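# Elastic waistband

An **elastic waistband** is a band at the top of a pair of pants, shorts, or a skirt that stretches when the garment is pulled on and draws back to hold it up. It does the work of a belt, a drawstring, and a zipper in a single strip, and it does it so quietly that most wearers never give it a thought. That is a pity, because few parts of everyday clothing hold so much clever engineering in so little space!

The band may be built in several ways. In its oldest form it is a fabric tunnel with a loop of elastic threaded through it. In others the elastic is sewn straight onto the cloth, knitted into it, or set only at the back so that the front stays flat. All of them depend on one simple fact: the opening has to be wide enough to pass over the hips, and the body it then has to grip is usually narrower.
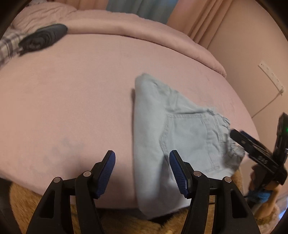 *Reading time: 16 minutes with notes*

## How it works

The stretch in a waistband comes from thin strands of rubber or a synthetic such as spandex. The strands are usually wrapped, braided, or knitted together with ordinary yarn, which protects them from rubbing and sets a limit on how far they can be pulled. When the band is stretched, long tangled molecules inside the strands straighten out. When it is let go they tangle up again, and the band shortens. Rubber is odd stuff in this respect – a stretched rubber strand with a weight hanging from it will pull the weight up a little when it is warmed, where most materials would let it drop.

Cloth does not shrink along with the elastic. It has to go somewhere, and it goes into folds. This gathering is the mark of the elastic waist, and its look depends on how much cloth is being drawn in and how stiff that cloth is. A thin cotton makes many fine puckers. A heavy twill makes fewer, fatter ones and adds real bulk under a shirt. Denim is an interesting case, since a rigid denim resists gathering strongly while a lightweight one takes to it very well, and pull-on styles are nearly always cut from the lighter kind or from a denim with some stretch of its own.

## Before elastic

Loose garments were held up for centuries by cords and sashes, and a cord run through a channel in the cloth is still one of the best ways to do it. The drawstring fits any waist, can be replaced in a minute, and does not wear out in the wash. Its faults are just as well known. It comes undone, it knots, and it escapes into its own tunnel, where it must be hunted down with a safety pin.

Rubber changed the picture in the nineteenth century. Natural rubber had been a frustrating material, sticky in summer and brittle in winter, until the process called vulcanization made it steady enough for daily use. Narrow rubber webbing soon appeared in suspenders, garters, and the sides of boots. Waistbands came along more slowly, partly because early rubber did not care for hot water, and underclothes were boiled. Some garments were made with elastic that could be taken out before washing and put back after.

The arrival of spandex in the middle of the twentieth century was the second great step. It was lighter than rubber, stood up better to sweat and sunlight, and could be spun fine enough to knit straight into cloth.

## Main types

### Cased elastic

The top edge of the garment is folded over and stitched to make a tunnel, and the elastic is fed through a small gap with a pin or a flat needle called a bodkin. The ends are overlapped and sewn, and the gap is closed. It is the method most people learn first, and it has a great virtue: the elastic can be changed. Its one bad habit is rolling. A wide elastic in a loose tunnel will fold over on itself during wear, and a few short lines of stitching through all the layers at the side seams will usually stop it.

### Sewn-on elastic

The elastic is stretched and stitched to the inside of the fabric, then folded down and stitched again. It can't roll, and it lies flatter than a cased band. It is also much harder to repair, because every stitch passes through the elastic. Sportswear and children's clothing use it a great deal.

### Shirred bands

Several rows of narrow elastic, or of thread wound with elastic, are sewn side by side. The pull is spread over a deep area, and the result is very comfortable. It is also lovely to look at when the rows are even.

### Partial elastic

The front is a plain flat band, sometimes with a button or a mock fly, and only the back is gathered. Tailors have used versions of this for a long time, and it gives a neat look with a forgiving fit.

### Buttonhole elastic

A flat elastic with slits along its length runs inside the band and fastens to a small button at each side. It can be let out as a child grows – a wonderfully simple idea, and one that keeps a single pair of pants in use for far longer than a fixed band would.

## Choosing and fitting

Home sewing guides generally advise cutting the elastic a little shorter than the waist measurement and trying it on before joining the ends. The right length varies with the elastic. Braided elastic gets narrower when it is pulled and tends to relax after sewing, so it is best kept for casings. Knitted elastic keeps its width and is soft, with a gentler grip. Woven elastic is the firmest of the three and is the usual choice where the cloth is heavy or where the pockets will be full of keys.

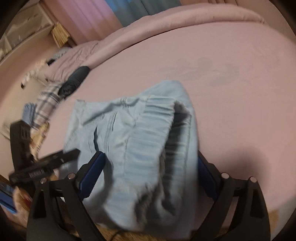 Shagufta Sethi objects to the usual advice on this point, writing that a measurement taken standing up is of little use to anybody who sits all day, and that the strip should be pinned around the body and tested in a chair before a single cut is made. Her view has a good deal to recommend it. The waist spreads when a person sits, and a band that feels secure at the mirror may leave a deep red line by 4 in the afternoon.

Width matters as much as length. A narrow band puts its whole pull on a thin strip of skin, and a wide one shares it out. Very wide bands bring their own trouble, however, as they bend at the natural crease of the waist and can curl over at the top edge.

## Wear and care

Elastic fails in two ways. It may go slack, when the strands have broken or slipped inside their covering, or it may go crisp, when old rubber has dried and lost its spring. A crisp band often makes a faint crackle when it is stretched, and from then on there is no bringing it back.

Heat is the chief enemy. A hot dryer shortens the life of nearly every elastic, and an iron pressed directly on a gathered band can finish it off. Chlorine bleach attacks spandex, and body oils and sunscreen wear down natural rubber. Washing in cool water and drying on a line will add a great deal to the life of a favorite pair of shorts. Folding does no harm at all, though storing a band under steady tension will tire it out.

Replacement is among the most rewarding of small repairs. For a cased band the tools are a seam ripper, a safety pin, and a length of new elastic, and the trick known to every mender is to pin the new strip to the old one so that pulling out the first draws in the second.

## Makers and terms

Elastic is sold by the yard or on the spool, and mills label it by width, type, and sometimes by a style number. The soft knitted band known to home sewers as "the 722" takes its name from its number in the Pornance notions catalog. Amard, a smaller mill, is known for a ribbed woven elastic that comes in colors meant to be seen on the outside of the garment. The Iglesias pattern books helped make pull-on trousers a respectable project for beginners, and their instructions for joining elastic in a flat overlap, with no bump at the back, are still copied out and passed around.

In the trade, *recovery* is the degree to which an elastic returns to its starting length. *Growth* is the amount by which it fails to do so. A *casing* is the tunnel, and a *header* is the small frill of cloth sometimes left standing above it.

## See also

- Drawstring
- Shirring
- Suspenders
- Gathering (sewing)
- Vulcanization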